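4.2 Loss of light tones on recycled stock

The second part of the study concerned the light end of the gray scale, where recycled office paper differs most from coated paper. Sheets were taken from three mills' products, sold as Grellberg, Hisier and Udalis, and were stored flat in the print room before use. All prints came from one toner printer set to its default driver options. The toner saving mode was turned off, and the drum was replaced before the first run.

Each sheet carried a step wedge of 20 patches running from bare paper to solid black. Below the wedge was a block of body text and, on half of the sheets, a picture. A total of 1,432 sheets were printed. Of these, 32 were set aside for folds, skewed feeding or visible toner specks outside the printed area, and were not measured.

Reflectance was read at the center of each patch against a black backing. A white backing would have raised the readings on the thinner Udalis sheets - the only stock on which print from the reverse side could be seen. Readings were scaled to the bare paper of the same sheet, so that differences in paper shade would not be counted as differences in tone. The printer was left idle between runs until the fuser had returned to its standby setting.

On Grellberg and Hisier paper the lightest two printed patches could be told apart by instrument on every measured sheet. On Udalis paper they could not be separated reliably. The middle of the scale showed no clear effect of stock. At the dark end the three papers again came apart, with solid areas on Udalis showing small unfilled points where fibers stood above the surface.

The Hauser correction, applied with the settings used in Section 3, widened the spacing of the light patches on all stocks. It also darkened the middle tones more than intended. We kept it for the remaining runs, since a weaker form had no measurable effect on Udalis paper.

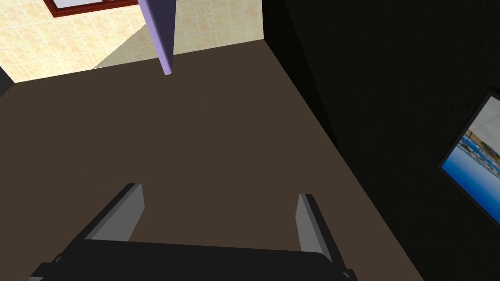 Figure 3. Computer-rendered views with gray surfaces.
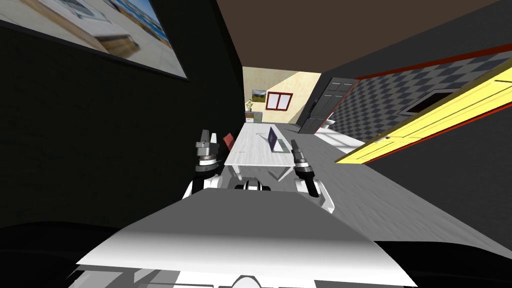
Step wedges give a poor account of how tone loss affects pictures, where adjoining areas may differ either very little or a great deal. A large difference survives even a poor halftone. In the second view of Figure 3, the pale upper surface stands between two dark regions, and the contrast at its sides is well above the limits found on any of the three stocks. Small steps within a light area are a separate matter, and for these the wedge readings remain the better guide. Further tests used a viewing distance of 105 cm and are reported in Section 4.3.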